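Sorting small odds and ends on a bed without ruining the bedspread

Home Help > Bedroom & Storage > Decluttering
Asked in October by Mackenzie Després
Viewed 900 times

I'm clearing out the two drawers in my bedside cabinet before I move to a smaller place. There's no table in the room and my knees won't do the floor for long, so I have been tipping everything out on the bed, a bit at a time.

The bedspread is a white quilted one with thin gray stripes and I'd like to keep it white. Most of what comes out of the drawers is small bathroom and desk stuff: little bottles, clips, chargers, pens, things I can't name. Some of the bottles are old and I don't trust the caps.

So far I have newspaper down first and a purple towel on top of that. The towel is the dark one I use when I color my hair, so I don't care what happens to it.
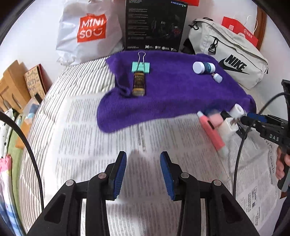

3 min read

What I want to know is whether newspaper is safe on white fabric or if the ink will come off on it. Also, is there a better order for doing this? Right now I pick things up, look at them, and put them back down. I did an hour last night and filled one sandwich bag.

I have a plastic organizer with 11 compartments (Skendis, from the hardware store) but I haven't started using it.

Colleen Dufour
Member, 300 posts

Newspaper can rub off on white cotton, mostly if it gets damp or if you lean on it. Dry and flat for an evening you will probably get away with it. I wouldn't leave it overnight, and I wouldn't sit on it.

What I use is an old flat sheet folded in four, then the newspaper, then the towel. The sheet takes the ink and the newspaper takes the first bit of any spill. If you have a shower curtain liner, put that under everything and you can stop worrying about the bottles. Tuck the liner under the pillow end so it doesn't slide.

Your towel is a good idea because round things don't roll on it. Keep all the bottles on the towel and use the bare newspaper for dry things only. A bottle lying on its side should be stood up or put in a bowl. A mattress has too much give for tall thin bottles, so I use a loaf pan and stand them in that.

For the order, don't start with the organizer. Start with trash. Go through once and only pull out what you already know is garbage: empty bottles, dried-out pens, wrappers. Don't read any labels on that pass. Then do a second pass by type:

Anything with liquid in it
Anything that plugs in
Clips, pins and fasteners
Tools, pens, tweezers
Don't know

The last pile is allowed to be big. Put it in a shoe box and do it another day.

Chargers: plug each one in before you keep it, and put tape on it saying what it belongs to. I had one from an old Traltanel radio for years after the radio was gone.

Murray Sandhu
New member

just get a folding table. Fraser had them last time I was in there

Hélène Simard
Member, 4000 posts

I agree with most of what Colleen wrote. A few things to add.

If ink does get on the bedspread, don't rub it and don't put water on it first. Shake off or vacuum what is loose, then dab with a little rubbing alcohol on a white cloth, working from the outside in. Test a corner first. Wash it afterward the way the tag says and check it before it goes in the dryer. Heat will set whatever is left.

Brown paper grocery bags, cut open, work better than newspaper if you have them. Turn the printed side down on the towel side, not toward the bed. Wait, I wrote that badly. Printed side UP, plain side against the bedspread.

On the old bottles: if you can't read the label and you don't remember buying it, don't open it to sniff it. Nail products and glues can be strong, and perfume will get into the quilting and stay there. Put doubtful ones in a zip bag, upright in a jar, and take them to your town's household hazardous waste drop-off. Don't pour them down the sink. Medicines go back to the pharmacy if yours takes them.

Take a smaller amount out at one time. One drawer is too much. I do what fits on a dinner tray, finish it, then get the next lot.

For the organizer, check that the dividers go all the way to the lid before you put pins in it. Mine is an Iltano and they don't, so everything small ends up in one corner when I carry it.

Mackenzie Després
Original poster

Thank you. I took the newspaper off this morning and there's no ink on the bedspread that I can find. I've put a folded sheet down for tonight and I'm using a bread pan for the bottles. The zip bag already has four in it.

Murray, there's nowhere to put a table, the bed takes up the room.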